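How Enamel Gets onto Metal

Enamel is a thin layer of glass that has been melted onto metal. Many mugs, bowls, pie dishes and bathtubs are made this way. The metal gives the object its strength. The glass gives it a smooth, coloured surface that does not rust and does not soak up food or drink.

The word enamel is also used for the hard outer layer of your teeth. Tooth enamel is a different material. It is made by the body from minerals and contains no glass.

What is in it?

The glass used for enamel starts as a mixture of powders. The main one is silica, which is also the main ingredient in most sand. Other powders are added so that the glass will melt at a lower temperature and grip the metal. The mixture is heated until it turns to liquid, then cooled very quickly, often by pouring it into water or between cold rollers. The sudden cooling makes it crack into flakes. These flakes are called frit.

The frit is ground in a turning drum called a ball mill. Hard balls tumble inside the drum and crush the flakes to a fine powder. Clay and water are usually added at this stage, and the result is a runny mixture called slip. It looks a little like thin paint.

Where does the colour come from?

Colour comes from metal oxides. An oxide is what forms when a metal joins with oxygen. Cobalt oxide gives blue. Chromium oxide gives green. Titanium dioxide gives white and also stops light from passing through, so the metal underneath does not show. Only a small amount of oxide is needed, and it does not fade in sunlight the way many dyes do.

Preparing the metal

Most kitchen enamelware is made from thin steel. A flat sheet is pressed into shape, and handles are welded on. The piece is then washed to remove oil, as even a fingerprint can stop the glass from sticking. Some factories also dip the steel in weak acid to roughen the surface slightly.

Coating and firing

The clean piece is dipped in slip or sprayed with it. Extra slip drains away, and the piece is dried. It now has a dull, powdery coat that would rub off on your hand.

Next comes firing. The piece goes into a furnace at some 800 degrees Celsius and stays there for a few minutes. A home oven at a baking temperature of 200 degrees is much too cool for this job. Inside the furnace the grains of glass soften, run together and form one smooth layer. At the same time, the bottom of the layer reacts with the surface of the steel. This bond is why enamel is harder to remove than paint.

Steel pieces are often fired at least twice. The first layer, called the ground coat, is usually dark and is made to grip. The second, called the cover coat, carries the colour. The dark rim on many camping mugs is a place where a different colour has been put on the edge.

Why it does not crack as it cools

Metal and glass both shrink when they cool, but by different amounts. If the glass shrank more than the steel, it would be pulled apart and covered in fine cracks. Enamel makers choose a recipe that shrinks slightly less than the steel. The cooling metal then squeezes the glass - and glass is much stronger when it is squeezed than when it is stretched.

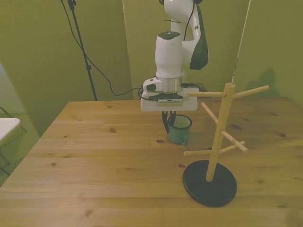
Why does an enamel mug chip when it is dropped?
The steel bends a little when it hits the floor, and the glass on top cannot bend as far, so a piece of it breaks away.

Once a chip has formed, water and air can reach the steel. Iron in the steel joins with oxygen and makes rust, which is brown or orange. A chip on the outside of a mug is mostly a matter of looks. If the chip is on the inside or on the rim, the mug should be kept for holding pencils, as small pieces of glass may come loose.

Words to know

Frit: flakes of glass made by cooling melted glass very quickly.
Slip: ground frit mixed with water and clay.
Oxide: a substance formed when something joins with oxygen.
Ground coat: the first layer of enamel, next to the metal.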